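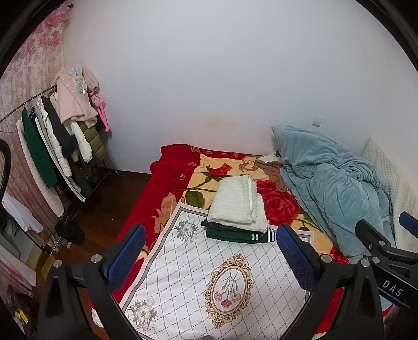 Capítulo 5
Clasificación y apilado de la ropa doblada

5.1 Objeto del capítulo

El doblado reduce el volumen de una prenda; el apilado determina si esa reducción se conserva hasta el armario. Ambas operaciones suelen enseñarse juntas, aunque responden a criterios distintos. El capítulo anterior trató la primera. En este se estudian el orden de las prendas dentro de la pila, la superficie de trabajo y el traslado.

5.2 Superficie de trabajo

En la vivienda, la superficie más utilizada es la cama. Ofrece amplitud y una altura aceptable, pero cede bajo el peso y transmite sus irregularidades a la base de la pila. Conviene extender sobre la manta una tela lisa y fina — una sábana o un mantel — y apartar el edredón hacia la cabecera. Una manta gruesa sin cubrir se considera superficie de clase 2: admite el doblado, no el apilado definitivo.

5.3 Orden de las prendas

Se denomina pila mixta a la formada por tejidos de distinto grosor. Los géneros de punto voluminosos se colocan arriba, porque comprimidos pierden esponjosidad; las prendas finas y oscuras ocupan la posición intermedia o inferior. El canto doblado se orienta siempre hacia el mismo lado.

Inês Esteves, en el manual de Ditari, revisó 717 pilas domésticas y observó que más de 100 presentaban el canto invertido en al menos una prenda. Sus criterios de medida se exponen en el apartado 5.4.

Términos clave: pila mixta, canto, base, superficie de clase 2.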